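Drying roses: silica gel vs. hanging

Forum index > Cut flowers > Preserving and drying

bangate_growl
Joined: August
Posts: 48

I have 272 stems of garden roses to dry and want to keep as much color as possible. Last year I hung everything in the attic and the pinks faded to tan. Is silica gel worth the cost at this volume, or should I change the room first?

tsaether
Posts: 1000

Change the room first. Light does most of the damage to pinks. An attic with a window is a poor choice even if the temperature is right. Use a dark closet with a small fan moving the air but not pointed at the flowers. Strip the lower leaves, tie in bunches of five or six, and hang head down. Cut when the outer petals have opened but the center is still tight.

Silica gel holds shape better than air drying. It does not protect the color once the flower is back in daylight.

Teodor Sæther
Nygård cutting garden

drultville_dee
Posts: 186

Disagree on the gel. I have done the same variety both ways from the same bush, and the gel-dried heads were a clear shade lighter and closer to fresh. Air-dried pinks go dark and dusty before they ever fade. For heads only, in a lidded tub, gel wins. For long stems it is a waste of gel.

tsaether

The dark shift happens in air drying, agreed. It depends on speed. Slow drying in a damp room makes it much worse. I would not judge the method on one bush.

Dusty pink also mixes well with beige filler, so I don't count it as a fault. 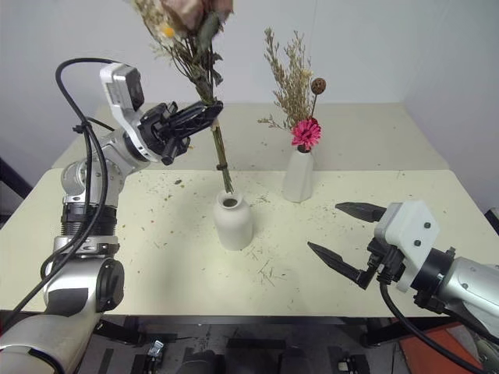
Dried rose with wispy filler, leaves left on the upper stems.

drultville_dee

Good color if you want that color. The original question was about keeping it as it was. I would also take those leaves off. They shrivel and drop on the table for months.

tsaether

Leaves are a matter of taste. I leave the top ones on because bare stems look like wire.

bangate_growl

Thanks. Two more questions. Does the gel need to be new each time? And does hairspray do anything at the end?

drultville_dee

Gel can be reused. Spread it on a tray in a low oven until the indicator beads go back to their dry color, then seal it while it cools. Sift out petal bits first or they scorch.

hx_helix

Skip hairspray. It stays tacky and collects dust. A matte floral sealer in two thin coats is better, outdoors, and only after the base of the head is fully dry. Press the green part under the petals. If it gives, wait another week.

tsaether

Agree with all of that except the sealer, which I find dulls the petals. Try it on a spare stem.

bangate_growl

Plan is closet and fan for the long stems, gel for the best heads. I will post the color comparison when both lots are done.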